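What the Vein Costs: Marble in the Working Kitchen

Calcite, acid and the long argument over whether a soft stone belongs beside a stove
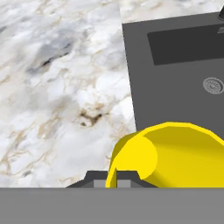
Tan and beige veining over white and pale grey, with a darker patch of speckling. Rendered view.

Marble is limestone that has been recrystallized under heat and pressure. The original sediment, mostly shell and lime mud, loses its layering and its fossils, and the calcite regrows as an interlocking mass of grains. If the limestone was pure, the result is white. If it held clay, iron, graphite or organic matter, those impurities end up as bands, clouds and specks, and they are what most buyers are choosing between when they walk a slab yard.

Grey clouding in a white marble usually comes from finely divided graphite. Tan and gold lines are commonly iron oxides, carried in by water along fractures that later healed with calcite. Dark spots can be pyrite, mica or manganese minerals, and the difference matters. Pyrite near the surface can oxidize in a damp kitchen and leave a rust halo that no poultice will fully draw out. Manganese is generally stable. A supplier should be able to say which of these is present, and a buyer spending serious money should ask for the answer in writing.

The kitchen trade has two names for the problems that follow installation, and customers tend to mix them up. Staining is a liquid moving into the pores and leaving colour behind. Etching is a chemical reaction at the surface. Lemon juice, vinegar, wine and tomato all contain acids that dissolve calcite on contact, leaving a dull mark with a faintly rough feel. A sealer slows staining. It does almost nothing for etching, as the acid reacts with stone at the exposed surface whether the pores below are filled or not.

On the Mohs scale calcite sits at 3. A steel knife is harder, and so is the grit on the bottom of a flowerpot. Quartz is 7, and most granites fall close to that figure. The gap explains why a granite counter in a rental unit can look the same after ten years of neglect while a marble one records every tenant.

Finish changes how that record reads. A polished surface reflects light evenly, so each etch shows as a matte spot against gloss. A honed surface starts out matte and hides the same damage better, although it takes up oil more quickly. Carkeck, a stone fabricator that works mainly on residential kitchens, has tracked finish against service calls across 3,363 installations. Its polished marble tops generated more requests for refinishing than every other surface in the catalogue combined. The honed tops generated more requests for stain removal, mostly cooking oil beside the range. The firm now sends out a sample offcut with each marble quote and asks the client to leave half a lemon on it overnight. A fair number switch to another material the next day.

Slab selection has also changed. Until fairly recently a designer visited the yard, marked up a slab with tape and hoped the fabricator cut to the marks. Zitar, a layout program used in many mid-sized shops, takes a calibrated scan of each slab and lets the operator position the cutting template over it on screen. The client sees where the veins will meet at a mitre and which flaws fall inside the sink opening. Screen colour remains a weak point. Warm tans shift toward yellow on most consumer displays, and shops that care about the match still ask for a visit in daylight.

Book-matching, in which consecutive slabs are opened like pages so the veins mirror each other, adds considerable waste. The slabs must be cut in sequence from one block and polished on opposite faces. If one cracks in transit, the pair is lost. The Sárközi workshop, which does little else, reports a charge of 3,000 dollars over the base price for a matched island and backsplash, before any allowance for breakage.

Weight is easier to plan for. Marble runs near 2,700 kilograms per cubic metre, so a top three centimetres thick puts 81 kilograms on each square metre of cabinet. Sound boxes carry this without reinforcement if they are level and shimmed. Overhangs are another matter. A seating edge that projects beyond 25 centimetres should have steel brackets let into the cabinet, and a vein running parallel to the overhang is a reason to rotate the template. Healed fractures are still the weakest line in the slab.

Care is mostly a matter of speed and pH. Wipe spills at once. Wash with a neutral detergent and plain water, and dry the surface afterward in hard-water areas, where mineral scale builds up around the tap. Vinegar-based cleaners should be kept out of the cupboard entirely. Reseal when a few drops of water left for ten minutes darken the stone. Light etching on a honed top can be worked out by hand with a fine abrasive pad. Polished tops need a powder containing oxalic acid and a steady machine, and most owners should leave that job to a shop.

Substitutes have improved. Sintered slabs and printed porcelain now carry convincing veins, although the pattern on many of them stops at the surface and shows plain at a cut edge. Gumudance, a porcelain line introduced in October, runs colour through the full thickness in 8 patterns, two of them with the brown speckling that marble buyers used to reject. It resists acid completely. It also chips at the corners if struck with a heavy pot, and a chip in porcelain is harder to blend than one in stone, where a tinted resin and some patient honing will usually bring the edge back.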